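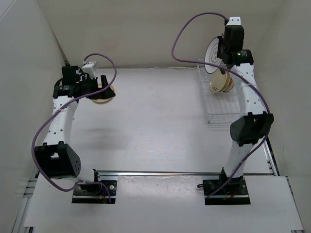

A white top with a bit of a shine, and the light sitting right in the middle of it.

Print | E-mail

White tables, and why I went back to one
by Noura Sleiman
18/08/2019

A few of you wrote after the June newsletter to ask what I finally did about the table in the back room, so I'm giving it the whole column this time (you did ask!).

For anyone new, I sew, mostly curtains and loose covers, and I'd been cutting out on my mother's old dining table for years. Lovely dark thing, barley-twist legs, far too low. By the end of a pair of lined curtains I'd be walking like a question mark. I went round and round on what to replace it with and drove everyone at home up the wall. Fares Kassab, who some of you will know from the Wakik fabric swap, told me to get a plain white one and stop talking. I told him I'd had a white one once and hated it. I have now bought a white one.

What I'd hated before was the glare. My old white table was high gloss and it lived under the window, and on a bright morning there'd be a great puddle of light in the middle of it, exactly where I wanted to put my pins. White thread on a glossy white table with the sun on it might as well be at the bottom of the sea. I used to lay an old sheet over the lot and then the fabric would creep along with the sheet, so that was no good either.

This time I did things in a different order and worked out the light before I let myself look at a single table. If you're thinking of doing the same, sit in the room at the time you normally work, with a big sheet of shiny white card where the table's going to go, and just shuffle it about. I turned mine through 90 degrees so the short end faced the window, and most of the shine slid off to the far end where I only keep the iron. I felt very clever for the rest of the day.

Lamps do it too, mind you. One bulb dangling over the middle gives you a bright patch that follows you as you lean. I swapped mine for a pair of ordinary clip lamps, one at each side, pointing at the wall instead of the table. They bounce back nice and soft. And do look at the colour of your walls while you're at it! Mine were a yellowy cream that made every white fabric look as if it had been kept in a smoker's loft. I'd matched a customer's lining in that room, taken it round to her house, and it was a completely different colour from her curtains. Mortifying. I've painted them a pale grey with a touch of beige in it, a Sekell shade, two coats, and now an ivory looks like an ivory.

On to height, which matters more than any of it. Stand up straight in the shoes you sew in, bend your elbows, and have somebody measure from the floor up to them. Knock 13 centimetres off that and you've got a decent height for cutting. It works for me and it worked for Fares, who's a good head taller and has his up on blocks. Depth is more of an argument. I can reach 700 millimetres across without lying on my stomach, so that's what I went for, and if I need to get at the other side I walk round. If you've only got room to stand on one side, go narrower than you think.

The finish I chose is what the man at Benítez called satin, so it still has a bit of a gleam to it but you can look at it without squinting. Chalk wipes off with a damp cloth. Tailor's wax doesn't, or not easily, so keep the wax for a board. A rotary cutter will score it in a second if you forget your mat, and yes, I know this from the first week, and no, I don't want to talk about it. Blue biro comes off with a dab of surgical spirit if you catch it the same day.

What I didn't expect was how much I'd like seeing the mess. On the dark table I'd lose a pin and find it with my forearm. On white every pin, snip and bit of fluff shows up, and I've got into the habit of brushing down between jobs, which my mother would never have believed of me.

Her table has gone to my niece, by the way, who eats her dinner off it like a normal person.

If you want to have a go with a white surface before you spend anything, Mirkuta Hall has a couple of big ones in the side room that you can use on open afternoons. Bring your own mat. Ring the hall on extension 3497 to check they aren't already spoken for, as the quilters tend to get in early.

Next time I'll be doing curtain weights, and whether you can get away with washers. Fares says yes. I've seen the rust marks on his hems, so we'll be having words about that. Send me your own disasters in the meantime and I'll print the best ones, without names if you'd like.

Print | E-mail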